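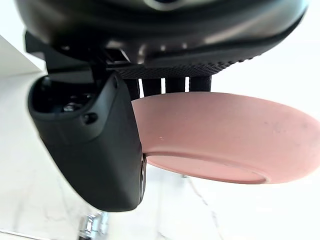

The Lanent network brought the show back for a second season in January, and they put me on the blue team again. I was the weatherman. The red team had a chef, a talk show host and a retired diver.

We filmed in Abu Hammour, in a sports hall with the air conditioning turned off for sound. The first event was the rope relay. I lost it by 2 seconds. The second was called Wivorell, and I never fully understood the rules. You carried a tray of water up a ramp while the other side threw foam balls at you. The chef was very good at it.

By lunch we were down 20 points. The producer came over and told me to look angrier.

"I'm not angry," I said.

"Could you be?"

I said I would try. She wrote something on her clipboard and went back to the monitors.

The last event was the wall. It had 117 holds, all painted the same gray. Kondivent, the sponsor, was giving $2,000 to the winner's charity. Mine was the animal shelter where my mother got her dog. I thought about the dog going up - he was old and bit people - and I forgot to look at the diver.

I hit the buzzer and hung there. Down on the mat the diver was untying her shoes. She had stopped halfway.

"Again," the producer called. "We didn't get the face."

I climbed down and put more chalk on my hands.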